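Wanted: People Who Read the Label

Utden is looking for 8 households to take part in a pantry study this August. You will keep a diary of what you buy, what you eat, and what you find at the back of the shelf with a date on it from a previous administration.

The work is light. Twice a day you write down what left the cupboard and what went back in. Once a week you talk on the phone with Shona Shearer, who runs the study and has heard every excuse for a third jar of mustard. She will not judge you. She has four.

You should:
- do most of the grocery shopping for a home of 2 or more people
- cook at least five nights a week (toast counts, up to a point)
- be willing to write "ate crackers over sink" when that is what happened
- have no plans to move, remodel, or begin a cleanse before the study ends

Please don't tidy up before we start. We had a family in the Salcedo round who alphabetized their spices the night before, and their diary was useless for a week and a half.

Pay is $500 per household, half after the first week and the rest when the diary comes in. Diaries in pencil are fine. Diaries in crayon have been accepted, with regret.
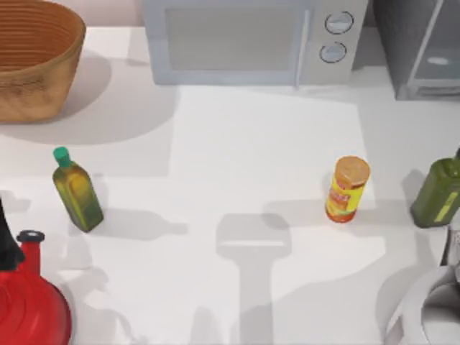
Anyone who works for a supermarket, a food company, or Zamorska can't take part, and neither can their spouses. Roommates are a gray area, so ask.

To apply, send us a short note on who lives with you and the oldest thing in your pantry. Guesses are allowed. Put "Jallon" in the subject line or it goes to billing, and billing does not write back. Applications close at 5 p.m. on the last day of the month before we start.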